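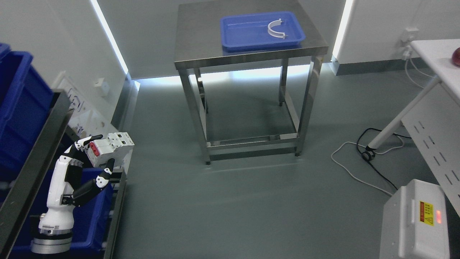

Fig. 1. Multi-fingered hand holding a DIN-rail style circuit breaker. Blue tray on steel table behind.

**Unit 9: Reviewing a packaged hand-and-arm kit (Flimus)**
Notes: L. Demchenko. Lab section: E. Garrido.

Flimus is sold by Carrasco as a parts-handling kit: arm, hand, controller, and one year of software updates. The table is not included. Read the data sheet before lab.

**1. Grasp**

- Breaker housings are rigid and box-shaped. Two opposed faces are enough for a stable grip.
- In Fig. 1 the thumb is under the breaker and the upper fingers wrap over the top edge. Note that the fingertips are black and the finger segments white.
- Do not set a grip across the toggle. It can switch during transfer.

**2. Tray parts**

The U-shaped plastic part in the tray is a harder case. It is curved, with a small flat tab at each end. Compare a grip on one tab with a grip at the middle of the curve, and state which leaves more room for the fingers above a flat tray bottom.

**3. Data sheet items to check**

| Item | Look for |
|---|---|
| Payload | With hand fitted, not bare arm |
| Repeatability | Test load stated |
| Cycle life | Hand and arm listed separately |
| Support | Response time in writing |

The Joltow quote (ref. 664) lists the hand as a wear part. The Carrasco quote does not. Ask why.

**4. Assignment**

Write 3 pages comparing the two quotes for the Wirnetthorpe panel shop. Use the form on p. 41 of the course pack. Due 10/30/24.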